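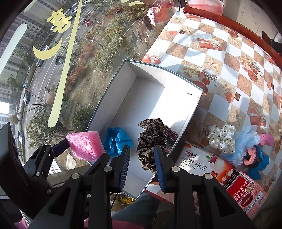 Trarness Soft Goods Team, Orkville

README

Hi! I put this set together with Eun-ji Cho to test whether a policy trained on scrunchies copes with other crumply fabric. We used 200 demos, all boxing up hair accessories by the window (hand-held grippers, gorgeous light, awful glare). Grip success on unseen colours went up 27 points over our November baseline, which I'm pretty chuffed about.

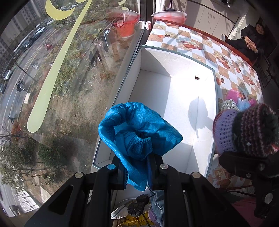 Known problems

Sun on the white box still throws the depth estimate. 20 demos have harsh shadow, tagged "glare". Questions to Ye-seo Do!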